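Kandia 使用済みボトルセット(透明・ふた付き)
分別の練習、洗浄テスト、授業の教材に

品番:KB-30
入り数:30本
販売:Mahrous 資材部

商品について

Kandia 使用済みボトルセットは、飲み終わった後の透明なプラスチックボトルを集めて、そのまま箱に入れた商品です。新品の空ボトルとは違い、ラベルの古さ、側面のへこみ、ふたの締まり方が一本ずつ異なります。実際の回収場所に近い状態で分別の練習をしたいお客様に、よくご注文をいただいております。

ボトルは主に飲料水のもので、ふたの色は青が多くなっています。側面にリブ(横の溝)があるもの、肩の部分に文字の浮き彫りがあるものも混ざります。銘柄と形のご指定は、申し訳ございませんが、お受けしておりません。

ラベルははがさないでお届けします。ふたを外す、ラベルをはがす、つぶす、という作業の順番を、初めての方にも教えやすいと思います。

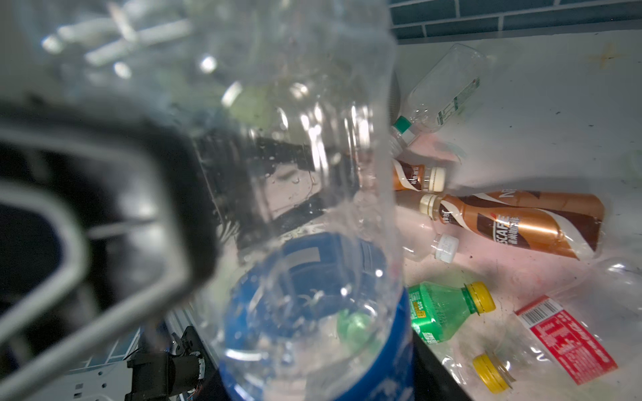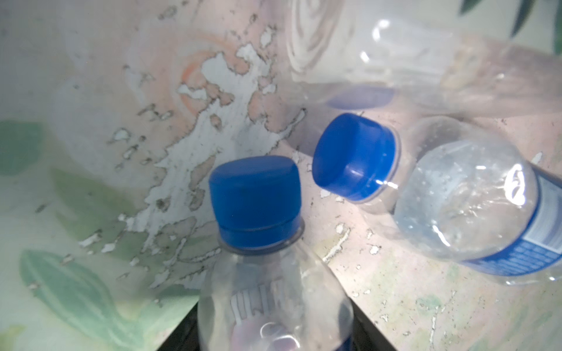
ボトルの状態

中身は出荷の前に捨ててありますが、水洗いと乾燥はしておりません。内側に小さな水滴が残っている場合があります。洗浄済みをご希望のときは、品番の後ろに「W」をつけてご注文ください。Wのボトルはラベルもはがしてありますので、ラベルはがしの練習には使えません。

飲用や食品の保存には使用しないでください。

セットの種類

KB-30 透明ボトル30本、ふた付き、ラベル付き
KB-30W 透明ボトル30本、洗浄済み、ラベルなし
KB-110 透明ボトル110本、ふた付き、ラベル付き
KC-200 ふたのみ200個、色は混合

KB-110は二箱に分けて発送いたします。箱は軽いですが、大きさがありますので、受け取りの場所をあらかじめご用意ください。

使うときのお願い

作業台は、平らで水に強いものをおすすめします。ボトルは空になると軽く、横に置くと転がります。机の端に低い縁をつけておくと、床に落ちる本数が減ります。

ふたを開けるときに残りの水が出ることがありますので、布を一枚そばに置いてください。手袋は付属しておりません。

よく一緒に注文される商品

Hullitz 回収かご(ふたなし、積み重ね可)
Hullitz ラベルはがし用ヘラ
Brakavska 透明袋 ボトル用

ご注文と返品

KB-110とKC-200は在庫が少なくなっています。4月30日(土)までのご注文は、今の価格でお送りします。5月からは送料が変わりますので、カートの画面でご確認ください。

へこみ、傷、ラベルの破れは商品の性質ですので、返品の理由にはなりません。本数が足りない場合は、不足の分を無料でお送りします。箱の横にある番号を書いて、お問い合わせフォームからご連絡ください。

使い終わったボトルの引き取りは行っておりません。お住まいの地域の決まりに従って、資源ごみとして出してください。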